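Keeping a history shelf in good order

Hardback histories and reviews cut from papers age badly in damp rooms. Hold humidity below 55 per cent.

1. Dust the top edges every July, brushing away from the spine.

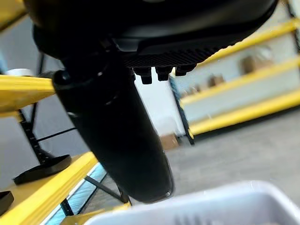
2. Shelve by period, then by author. Leave a finger's width per row.

3. File cuttings in acid-free sleeves, 3 to a sleeve. Write the paper's name in pencil.

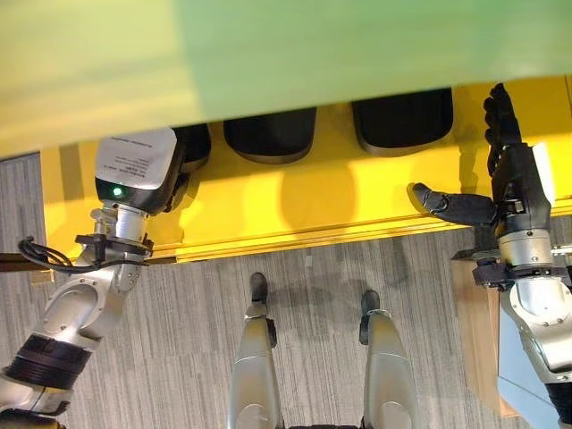

Yellow ledge, pale green surface above.

4. Stand tall volumes upright. Anything over 500 pages may lie flat.
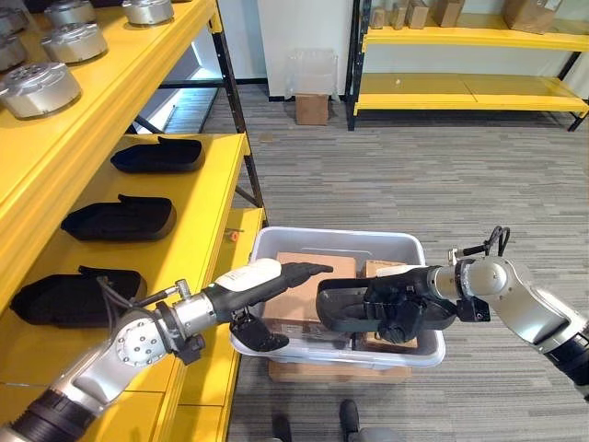
Book-length histories of wars and revolutions are heavy, and long boards sag under them. Fit the deepest volumes low down. Metal shelving with uprights, such as the yellow unit with black uprights, suits a workroom; line each shelf with card before books go on it.

Gleice Brandão, 5 May 2021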